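3.2 Household sorting habits and bag choice

The second part of the study looked at how people in rented apartments line the containers they keep for food scraps. Earlier work in Karnby had asked only whether a household separated its scraps at all. Building managers there told us that the question missed most of what they dealt with, because a household could separate carefully and still send down a bag that the composting plant would turn away.

We mailed a four-page questionnaire to 518 households in the Otov and Arnon districts in December. Completed forms came back from 141 of them. The two districts share a hauler and a collection calendar but differ in their buildings. Otov is mostly walk-ups from before the war, with narrow kitchens and a shared bin in the yard. Arnon has newer blocks with elevators and a bin room on the ground floor.

Respondents were asked what they used as a liner, where they got it, how often they changed it, and what they did with it on collection day. They could give more than one answer to each item. Paper sacks handed out by the city were the liner named most often in Arnon. In Otov the usual answer was whatever plastic bag was already in the kitchen, and many of these respondents said they emptied the bag into the yard bin and threw it out separately. We did not check this against the bins.

Price came up less than we expected. The more common complaint was about fit. The city's sack is cut for a square caddy with a handle, and people who used a round pail, a mixing bowl or an old pot said that it slid down on the first day. Several wrote in the margin that they folded a wider bag over the rim because it stayed put. Respondents who had been given a caddy by their landlord rarely mentioned the problem.

Color also mattered. Clear bags were disliked by people who kept the container on the counter, and black bags were described as neater. Plant staff take the opposite view – a black bag hides its contents, and they have to open it or reject it. Figure 2 shows a black bag used around a container on a work surface.
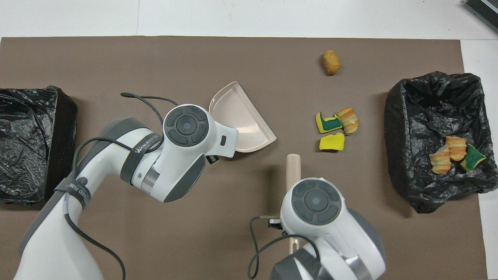 Figure 2. Container wrapped in a black plastic bag. Photo: Mali Harries.

The answers on changing the liner were harder to use. The form offered "daily," "every few days" and "weekly," and a number of people crossed these out and wrote "when full." We coded such replies as a separate group and left them out of the comparison between districts. Smell was the reason given most often for an early change, followed by leaks.

A revised form was tested in the Mushi building in Arnon, with the frequency question reworded and a line added for the shape of the container. The city's sack order for the following year was settled on June 8, 2020, before those forms had been coded, so the findings on fit did not reach the purchasing office in time. Section 3.3 deals with the bin rooms.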